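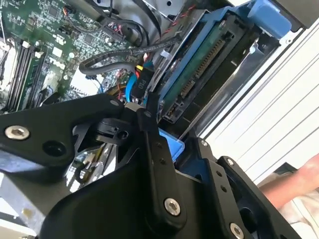 Pedido 264 – Computador de secretária desliga-se sozinho durante as cópias de segurança
Estado: resolvido, em observação
Aberto a 12 de janeiro

Mensagem inicial do cliente

Boa tarde a todos, e desculpem desde já o testamento. Temos no escritório uma torre que serve de arquivo, com o programa de cópias Pidden instalado desde julho, e até agora só tínhamos razões para dizer bem dela. Na última semana começou a desligar-se a meio da cópia da noite. Não dá erro nenhum, não há ecrã azul, apaga-se e pronto. De manhã carregamos no botão, arranca como se nada fosse e trabalha o dia inteiro sem uma queixa. Já trocámos de tomada e já tirámos a extensão do meio. O disco de dados é de 500 GB e ainda tem bastante espaço livre. Que mais podemos ver antes de a levarmos aí?

Resposta da assistência

Olá, e muito obrigado por contar tudo com tanto pormenor, que nos poupa metade do caminho! Um computador que se apaga sem aviso costuma ter um problema de alimentação ou de temperatura, e a cópia da noite é precisamente a altura em que o disco e o processador puxam mais pela máquina. Peço-lhe que veja no registo do sistema se aparece alguma coisa nos minutos antes da paragem e que me diga se a torre está encostada à parede ou metida dentro de um móvel (acontece muito mais do que se pensa).

Resposta do cliente

Está debaixo da secretária, com a traseira a uma mão travessa da parede. No registo só encontro «encerramento inesperado», sempre até 5 minutos depois de a cópia começar. Fiz a experiência de lançar a cópia à hora do almoço e apagou-se na mesma, portanto da noite não tem culpa.

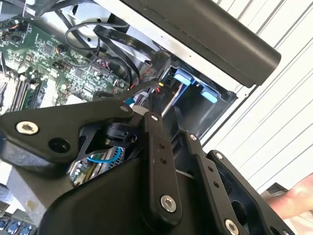

Resposta da assistência

Essa experiência do almoço foi uma bela ideia. Se cai sempre tão cedo, inclino-me para a alimentação, embora ainda não ponha as mãos no fogo. Vamos por ordem, com calma e com o cabo de corrente desligado:

1. Retire o pó das grelhas e confirme que as ventoinhas rodam à mão, sem prender.
2. Desligue e volte a ligar o cabo de alimentação do disco, primeiro do lado do disco e depois, se for destacável, do lado da fonte.
3. Se houver um adaptador ou um divisor pelo meio, tire-o e use uma saída direta da fonte.

Depois lance 3 cópias completas seguidas e conte-nos como correu.

Resposta do cliente

Havia um divisor, sim senhor! Um Damholm já com uns anos, que alimentava o disco e uma ventoinha. Um dos contactos estava escurecido e a ficha saiu quase sem fazer força. Liguei o disco diretamente à fonte e as cópias chegaram todas ao fim. A ventoinha ficou para já sem ligação, e isso não me deixa muito descansado.

Resposta da assistência

Faz bem em não a deixar assim. Temos cabos Matei com a ficha certa e seguem hoje por correio. Enquanto não chega, suspenda a cópia automática e, por favor, não volte a usar o divisor, nem só para a ventoinha. Deixo o pedido em observação até me dizer que está tudo montado.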